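Koderley Serviced Lets - Unit 626 - Walkround checklist with comments
Done by: Gobnait Daly
Date: 2021-03-16
Type: between guests, short version (not the July full one)
Status: passed with actions, see end

Comments typed up on the bus so excuse spelling. OK = fine, ACT = someone needs to do something, N/C = not checked.

1. Way in

Front door closer - OK. Shuts on its own from halfway.
Door chain - OK
Threshold strip - ACT. Lifting at the hinge side, caught my toe on it twice. Needs a screw not more tape.
Hall light - OK
Key safe - OK, code changed. New code is with the office, not writing it here.

2. Alarms and fire

Smoke alarm hall - OK, tested, loud
Heat alarm kitchen - OK but slow to respond to the button, had to lean on it. Replace at next visit if same again.
CO alarm - OK, in date
Fire blanket - OK. On hook, tabs hanging down.
Escape route card - ACT. Still has the old Liston number on it. Asked for this last time too.

3. Stone worktop and table top

Same grey stone, light veins and rusty orange ones. Orange is in the stone, NOT rust and NOT a stain. Please stop going at it with the cream cleaner. Last lot of cleaners put it down as damage and we had a whole email chain.

Surface clear of personal items - ACT. Black mobile in a thick black case, left screen up on the stone, screen off. Not mine.
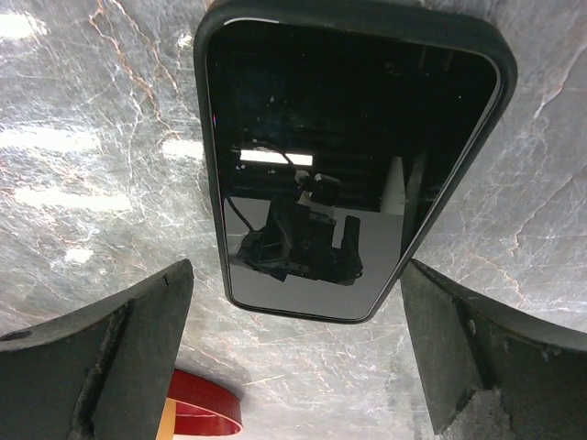
Bagged, labelled 626, handed in at the desk. Lost property line is 89 in the book. If a guest rings about it ask them to describe the case before you say anything, usual rule.

Chips on edges - OK, ran my hand along, nothing sharp
Stability - OK. Leant on both ends, no rock.
Joint with wall - N/C on the kitchen side, boxes in the way. Needs doing next time.
Polish / glare - comment only. The shine makes it hard to see spills from standing. Get down level with it and look across. Applies to anybody wiping down as well.
Heat marks - OK. Trivets are in the second drawer, could do with being left out where guests will find them.

4. Kitchen electrics

Kettle - OK, lead not near the hob
Toaster - ACT. Crumb tray full. Emptied it, but it goes on the cleaners list please, it's a fire thing
Sockets - OK, no scorching, faceplates tight
Fridge seal - OK
Extractor - OK on both speeds. Filter greasy, will do till the full check.
Hob knobs - ACT. Back left one pulls straight off in your hand. Grorkis supplied the last set, order ref 206 if that's any use to anyone.

5. Water

Hot tap kitchen - OK, didn't run it long
Shower thermostat - OK
Bath mat - ACT, suckers gone hard, bin it
Low use flush - done, both taps and the shower, signed on the sheet behind the door

6. Items standing on the table

Look for: anything top heavy, anything over the edge, crockery with chips.

Black stand, flat foot plate, sits near the wall - left where it is. The post slants so keep kids' chairs well away from that end. Foot flat on the table is what we want, check that each time.
Red bowl, cream inside - stays out as part of the set. Run a finger round the rim for chips every changeover, splinters are nasty.
Table top itself - few small white specks and light scratches. Log as wear, no action. Don't charge anyone for it.
Wall behind - off white, a few faint marks low down. Wipe first, paint only if they dont shift. There is a part tin of the right colour in the store, Choi label on the lid.
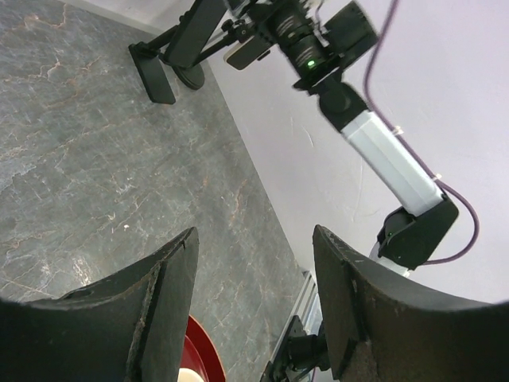
7. Bedroom and windows

Window restrictors - OK, all opened to the stop
Blind cord cleats - OK
Bed slats - OK, one had popped out, pushed back in
Wardrobe wall fixing - OK, gave it a good pull
Bedside lamp - ACT. Bulb is 100 watt, shade says much less. Took it out. Needs the right bulb before anyone checks in.

8. Actions

Threshold strip, refix - maintenance
Escape card, new number - office
Hob knob - maintenance
Bath mat - cleaners
Toaster tray onto the changeover list - office
Lamp bulb - me, tomorrow, if there's one in the store
Phone - handed in, nothing more to do unless they ring
Wall joint kitchen side - whoever is next in

Can be let once the bulb and the strip are done. The rest can wait a week.

G. Daly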